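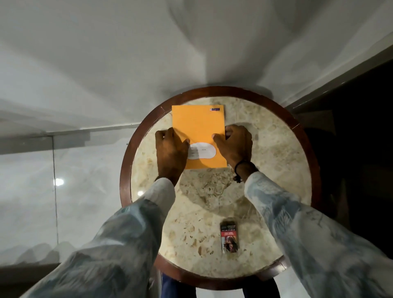 How many recorded examples does a learning system need before it can handle a household object it has not met before?

Current practice puts the figure at over 1,000 for a single family of tasks, and the spread of objects and rooms within that set matters more than the total. A system shown the same box on the same desk many times learns that box and that desk.

The Drenum project was set up on this assumption. Its subject is flat and floppy goods: envelopes, folders, paper bags, folded cloth. These are awkward for machines. A rigid cup has one shape, and a planner can be told what it is. An envelope bends when it is lifted, slides when it is pushed, and changes thickness depending on what has been put inside. Writing rules for each case was tried in an earlier phase and dropped. The present phase collects examples of people doing the work by hand, filmed from head height, and trains on those.

Collection is run by Fliltard, a small firm that handles recording and labeling. Training is done separately at Womell. The two exchange files and a shared task list, which in October stood at 19 entries. Most are one line long. "Flatten an envelope on a hard surface" is one. "Turn a folder over without lifting it clear" is another. The wording is kept short on purpose, so that each person settles on a way of doing it.

A session lasts 60 minutes. The wearer fits the camera, checks that both hands stay in view when the arms are half extended, and then works through part of the list at whatever table is available. Clips are short. Between clips the object is moved, turned or swapped, and the wearer says the name of the next task aloud so that the labelers can find the start point.

Little is done to tidy the surroundings. Early recordings were made on a plain gray bench with everything else removed, and models trained on them did well on a plain gray bench. When the same models were tried on a patterned surface, they often placed the edge of a sheet in the wrong spot, following a line in the stone or wood grain. Sessions now take place in homes and offices. Round tables are wanted as much as square ones. So are mottled tops, glass nearby, mixed lighting and long sleeves. Personal items that happen to be on a table stay there unless they carry private details.

Private details are the slowest part of the process. Address labels have to be checked one by one. If a name or street can be read in any part of a clip, that region is masked before the file leaves Fliltard. Masking has a cost, as a gray block over a label also hides the fingertips crossing it, and fingertips are what the model is supposed to be watching. The present rule is to use labels with print too faint to read at camera resolution, and to mask only when that fails.

Labeling comes next. Each clip is marked with the moments at which a hand makes or breaks contact, and with a rough class for the kind of contact: press, pinch, wrap, slide. Pressing is the hardest to mark. A hand resting on paper and a hand pushing down on it look much the same from above. Labelers are told to look for paling at the nail and for movement in the sheet, and to mark the contact as unclear when neither shows. Unclear marks are kept in the set. Womell weights them lower in training but does not throw them out.

The software used for marking is called Kütt. It shows the clip beside a timeline with one track per hand, and lets two labelers work on the same file without seeing each other's marks. Where they disagree, a third person decides. On left-hand contacts the two sets of marks agree in 96 percent of cases. The right hand is lower, and the team has not settled on a cause. One suggestion is that most wearers are right-handed and use that hand for the finer adjustments, which are brief and harder to place on a timeline.

What the recordings leave out is force. A camera gives position and, with some work, speed – it gives nothing on how hard a person is pushing. Gloves with pressure sensors were tested and changed the way people handled paper, mainly by making them slower at corners. The gloves have been set aside for now. Womell instead estimates force from how far the sheet deforms, a method that works tolerably on padded mailers and poorly on thin paper lying flat on stone.

The next set of tasks will add two-handed work in which the hands do different jobs, one holding while the other folds or seals. Recording is planned at the same tables, with the same cameras, and with a longer gap between clips to give the labelers cleaner start points.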